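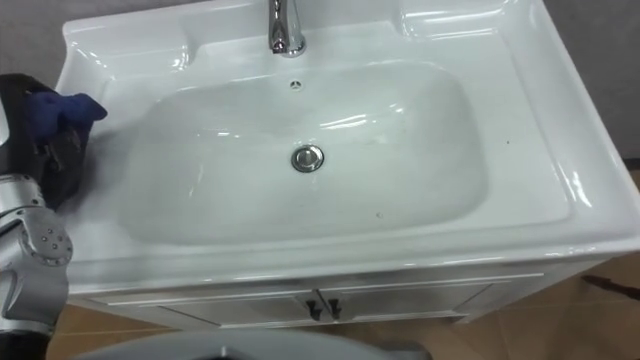 The washroom sink at Skukwood.

Hello again from Skukwood! You asked for something shorter this time, so I'll try, but it was a busy spring and I do go on.

The big news is the reading room. We've now lent out 198 books since the last report, most of them to families from the Omska side of the river, who used to have a long bus ride to get to a library at all. The large-print shelf is the surprise hit (I'd only ordered it as a test), and I would like to move a little money from the magazine line to buy more. Let me know if that needs a form. 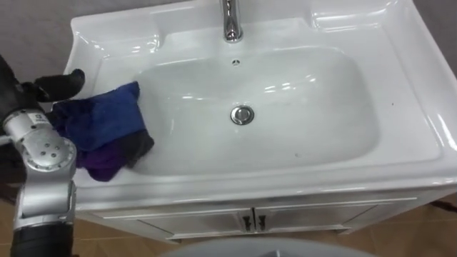 The homework club runs five afternoons a week now, up from three. We close at 6:30, and there's usually a parent or two still chatting in the hall well after that. Math is what they ask for most. I had planned on more reading help, and I've shifted the tutor hours to match.

Money next. The Oberholzer grant covered the shelving and the new lamps, with $300 left over, and I'm holding that for the summer story hour. The Rollel catalog software is the one sore spot. It loses the due dates every time we add a new member, so for now I keep a paper list at the front desk and copy it over at night. Their help line has promised a fix in September. If it doesn't come, I'd like your okay to go back to the old card system, which everybody here liked better anyway!

We also did the small building jobs on your list. The back door closes properly, the hall is painted (a pale green, nicer than it sounded on the can), and the window by the children's corner has a new lock. Still to do are the porch step and the gutter over the side entrance. I have one quote for the gutter and I'm waiting on a second.

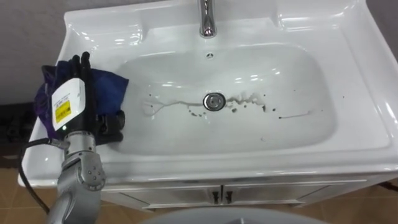
Washroom sink, basin and drain.

For next quarter I'm asking for the same amount as this one, plus the large-print change above. The receipts are coming in a separate envelope.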